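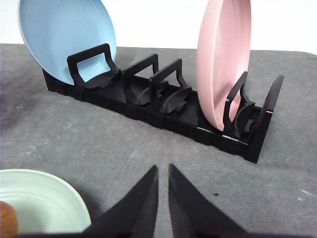
Pernton kitchen library opens for borrowing on 24th August

Plates, racks, pans and pie dishes to take home, use and bring back

PERNTON — A lending library for kitchen things opens its doors in Pernton on 24th August, with 400 items on the shelves and a membership that costs £5 a year. Adby Kitchen Library will lend out everything from everyday crockery to the big, awkward pots that most of us need once in a blue moon and have no room to keep.

The library has taken over the old wool shop on Gallegos Street. The counter is still there, and so are the deep wooden pigeonholes behind it, which turn out to be just the right size for mixing bowls. Members can come in, have a good look, pick things up and ask questions before they choose.

Tiruwork Lencho, who started the library after two years of lending saucepans from her own hallway, is delighted to be getting her hallway back.

"I began with one stockpot and a set of cake tins," she said. "Then a neighbour asked for plates for a christening, and someone else gave me a fish kettle, and before long you had to walk sideways to get to my kitchen. I love that so many people in Pernton want to share what they have. Now it can all be somewhere with proper shelves and a door that opens the whole way!"

Starting from scratch

One part of the library that Tiruwork is especially keen on is the first kitchen box, put together for people moving into a place of their own. Each box has plates, bowls, mugs, cutlery, two saucepans, a frying pan, a chopping board and a dish rack, and it can be kept for 12 weeks while the borrower works out what they really need to buy.

The plates come in soft colours, pale blue and pale pink among them, and borrowers can mix them as they please. The rack is a long, low black one with upright dividers, so plates stand on their edges and the whole thing can sit along the back of a worktop against the wall. It suits a small kitchen very well, and it is just as handy for keeping plates in as it is for draining them. Quite a few people who helped to plan the box have no wall cupboards at all, and they asked for a rack before they asked for a kettle.

"When I moved here I had one plate and I washed it after every meal," said Tiruwork. "You can manage like that, of course you can. But the day I had a second plate I invited somebody round. That is what I think about when we pack these boxes."

Boxes can be booked from opening day. There is no form to fill in about income or circumstances, and students, families and people returning to Pernton after time away are all equally welcome.

For parties, jam and Sunday lunch

The rest of the collection is for everyone, whether they have a full kitchen or an empty one. Large serving dishes, preserving pans, jelly moulds, a pasta machine and several very fine casseroles are all ready to go. Party crockery is kept separately in stacking crates and can be reserved up to a month ahead, which should help anyone planning a wedding tea or a big birthday.

Most things go out for a week at a time. Items should come back washed and dried. Chips and breakages do happen, and members are simply asked to say so when they return the item so that it can be mended or replaced.

Fonard, the hardware shop two doors along, has given the shelving brackets and will be sharpening the library's knives each month. Its staff also fixed a good number of wobbly pan handles over the summer, for which the library is hugely grateful.

Giving to the library

Donations have been wonderful, and the back room is now full of glasses. The library is not able to take any more glassware until the autumn, but would be very glad of the following:

Side plates and cereal bowls, any colour
Dish racks, especially narrow ones
Lids, with or without their pans
Roasting tins that fit a small oven
Wooden spoons in good condition
Tea towels

Please bring donations to the counter during opening hours and do not leave them on the step. Electrical items can only be accepted by arrangement, as they need to be tested first.

Opening day

The doors open at 10am and there will be tea, flatbreads and a table of plum jam made in the library's own preserving pans. Children can paint a label for one of the shelves. Anyone who joins on the day may borrow straight away — bring a sturdy bag, or a friend with a car if you have your eye on the fish kettle.

The shop is on one level, with a ramp at the front door and a chair by the counter. Street parking is limited and the bus stops opposite.

Tiruwork added: "Come even if you don't need anything. Come and tell us what you cook. We have a board up for recipes and so far it is nearly all soup, so there is plenty of room for yours."

ENDS

Notes to editors

Adby Kitchen Library is run by local people and is open to anyone living or working in Pernton and the villages nearby. Membership is £5 a year for a household. There is no charge for borrowing.

Tiruwork Lencho is available for interview before and after the opening. Reporters and photographers are welcome on the day and are asked to let the library know beforehand, as the shop is small.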